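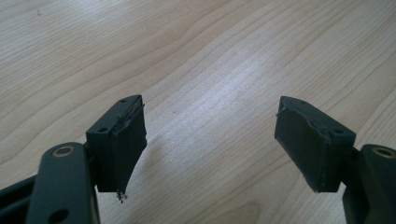
Hivden postcards: read me first

Hello, and thanks for downloading this. What you've got is a list of old picture postcards sent to, from or about the village of Hivden, with the messages on the back typed out as best I could manage. It began as my gran's shoebox and got rather out of hand (ask my family). The spreadsheet has 287 rows, one for each card, and the earliest postmark I can read is from 1902.

I'm not a historian. I like postcards, I like nosing through other people's holidays, and I got fed up with keeping it all in a notebook with bad handwriting.

What's in the folder

cards.csv is the main list. Open it in any spreadsheet program, but tell it the text is UTF-8 or the accents go funny.
messages.txt has the full messages, each with its card number on the line above.
places.csv matches old place names to the ones used now. Gwion Lewis did nearly all of this and it's much tidier than my bits.
changes.txt is where I own up to mistakes.

The columns

card_no: my own number, pencilled on the sleeve. There are gaps where I found I'd entered the same card twice.
postmark_year: blank if I can't read it. I used to guess from the stamp, but I've taken all the guesses out.
publisher: as printed. Most are Allberg or Ivanyshyn, and Allberg spelt its own name two ways, so search for both.
view: what's on the front, in a word or two — church, bridge, market and so on.
sent_to: town only. I've left out street addresses, even the very old ones.
language: the main language of the message. A few people swap halfway through a sentence and I've put "mixed" for those.
condition: good, fair or poor. Poor means I wouldn't post it to you.

About the messages

Spelling is left exactly as written. If I couldn't read a word you'll see [?], and if I could half read it you'll see my best go with the question mark after it, like [Thursdy?]. Please don't "fix" things in your copy and send them back to me as corrections! Somebody's terrible spelling of rhubarb is one of my favourite things in the whole list.

Roksolana Sirko went through the Ukrainian messages with me over a good many evenings on the phone, and the English versions are hers. She wants it known that two of them are rhymes and sound far better in the original. There are 55 cards with a translation so far. The rest of the non-English ones are waiting, so if you read old handwriting and fancy a go, do shout.

Things that are a bit wonky

The bridge cards are a muddle. There were two bridges, one upstream of the other, and the publishers didn't seem fussed about which was which. I've gone with the printed caption every time, even where I have my doubts.

Cards from 2000 onwards are all from the same person, my Auntie Pat, who kept sending them long after everyone else had moved on to texts. They're lovely but they do skew things, so leave them out if you're looking at who wrote to whom.

I also used a little program called Wander to put the towns on a map. It placed one in the sea. I've moved it by hand and noted it in changes.txt.

Using it

Do what you like with the list: school projects, family trees, a quiz night. A mention would be nice. The translations belong to Roksolana, so please put her name next to them if you quote one. Scans aren't included as the folder got too big to email, but I can send a few if you tell me the card numbers.

Next job is the box of unsent ones, which I'm hoping to get through by May. They've no messages, so it should go quicker — although I said that about the last box too.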